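Another arm that wouldn't let go

The vendors have had a good spring. I have three brochures on my desk promising that two-armed packing robots are ready for mixed goods, and one of them, from Plultasov, uses the word "effortless" twice on the same page. So I went to Kudville to see the packing cell that Akow has been running there, mainly to ask about the stop fault that got it pulled from the January trial.

The short version of that fault: the operator let go of the controls and one arm kept going. It traveled far enough to crush a shoe box and bend a finger pad before someone reached the red button. Akow's first report called it "an unplanned continuation of motion." Most of us would call it an arm that didn't stop.

Dörte Petersen, who runs the cell, was more direct. The release signal from the handheld controller was being dropped whenever the laptop link got busy, and the arm software had been told to hold its last command until it heard otherwise. Hold its last command! If that command is "move left," the arm moves left. Anyone who has worked near a conveyor could have told them a lost signal should mean stop. 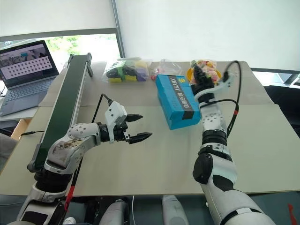
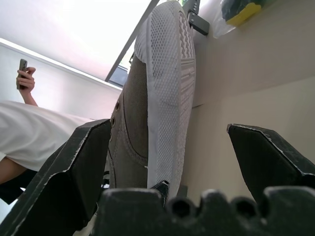
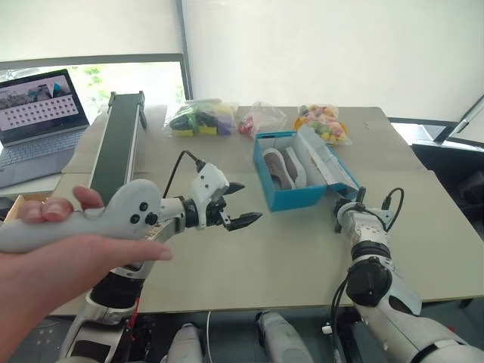 Issue 724, page 3

The goods at Kudville are shoes and bags of small stuff, and I can see why they were chosen. Candy in a clear bag shifts as you lift it. A canvas sneaker bends where you don't want it to. If the grip is wrong you find out quickly, and the damage costs a few dollars. What bothers me is that the same choice makes a fault easy to shrug off. A crushed box goes in the recycling and the log says "item damaged."

Akow says the fix is in. The arms now time out if the controller goes silent, and the limit is 100 milliseconds. Fine, as far as it goes. I asked how the limit was tested and was told it had been tested by switching the controller off. A controller that is off is an easy case. The January fault came from a link that was slow and patchy, with some messages getting through and some not, and I couldn't get a straight answer on whether anyone had tried that on purpose.

Janaína Toledo at Bednarek, who did the outside safety review, has asked for the same thing in writing. She also wants the emergency stop tested with the arms loaded, and she wants the grippers' behavior after a stop spelled out. Do they hold or do they open? With a sneaker it hardly matters. With a person's sleeve between the fingers it matters a lot, and the manual I was given covers it in a single line that refers you to a section that isn't there.

Petersen has promised me the test log. I'll print what it says about dropped messages, or I'll print that it says nothing. Until then, readers who have been quoted a price on one of these cells should ask for the stop test results first, and should ask what the link was doing while the test was run.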